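Re: [sulside-home] gray towels and steel trays - keep or ditch?
Filed under: Kitchen & Cleaning / List Archive

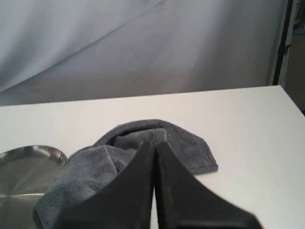

SULSIDE, September

Posted by Gualtiero Greco, 5:14 pm

Bellini wrote:

> I've switched to microfiber for everything in the kitchen and
> I won't be going back. No lint, no streaks, and the Limeo ones
> stay fluffy forever. Just leave it next to the tray and
> you're set. Why does anyone still buy cotton?

"Forever" is a long time, Bellini. How many washes have yours had? I'd like a number before I throw out a drawer of cotton that works fine.

I'll give you that the gray one is a decent towel. It's plush, the hem is neatly stitched, and it looks good on a white table. So does almost anything plush before it's been through the dryer with somebody's jeans. My last set came from Mistunitz, 5 to a pack, and 2 of them were pushing water around the counter by spring instead of picking it up. I may have used softener on them once. The label didn't warn me, or I didn't read it.

My other gripe is the parking spot. A towel left in a heap with one side hanging over the rim of a steel tray is going to stay damp in the folds if you put it down damp. Hang it up - a hook costs next to nothing.

And on streaks: brushed steel hides them. Try the same cloth on a glass door at noon and then tell me.

If anyone has had one of these in daily use for over a year, please write in. I'm not counting the one you keep for company.

Gualtiero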